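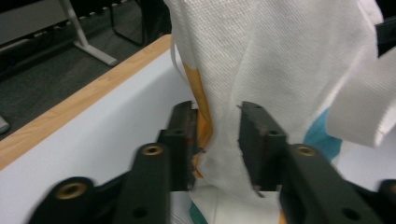

Page 3 of 20

Home workshop automation > Grippers and end tools

Parallel gripper keeps grabbing two layers of cloth – is it the fingers or me?

Posted by plonus_shed

I'm building a hand-held parallel gripper in our shared workshop, black plastic parts with brass bushings at the pivots. The plan is to learn what the jaws need to do by hand before I bolt them to anything with a motor. Rigid stuff is fine. Cloth is where it goes wrong. I want one layer off a folded white cloth and I get a wad, every time, with the fabric bunched up between the fingers.

The finger faces are plain flat blocks. Somebody on the Sumora forum swears that silicone pads cure this, and the Jekier plans I started from say the flat faces are "suitable for textiles". I believe neither of them. Before I spend money on pads, has anyone here tested it properly? By that I mean written the tries down, good and bad.

Also, loose threads keep turning up at the inner edge of one finger. Is that the cloth, or do I have a burr?

Posted by tsuchiya_bench

I kept a tally last November because I was sick of reading claims like that. 300 tries on folded cotton, bare flat fingers, and 168 came up as a single layer. Hardly "suitable". Then I put soft pads on and did the same again, and the difference was small enough that I wouldn't trust it. Pads hold better once you've got the layer. They don't help you pick it.

What did help was where I went in. Come at the rounded part of a fold from the side and you get both layers, obviously. Come down on the top layer with the jaws part open, press lightly, then close slowly, and a small ridge rises between the tips. Grab that and stop. If you keep pushing down while you close, you get your wad.

Rounding the bottom edge of the tips made the ridge form more easily for me, though I only did that on one pair so take it for what it is. Don't print new links or bushings yet. If the fingers meet square with nothing in them, the linkage isn't your problem.

On the threads: run a cotton bud along the inner edge. If it snags, rub the edge down with 384 grit or whatever fine paper you have. If it doesn't snag, blame the cloth.

Posted by glue_and_hope

just get the pads mate, mine work great on tea towels. never counted

Posted by plonus_shed

Cotton bud snagged on the right finger, so that one is on me. I'll sand it, try the light press and keep my own tally before I buy anything. Tea towels noted.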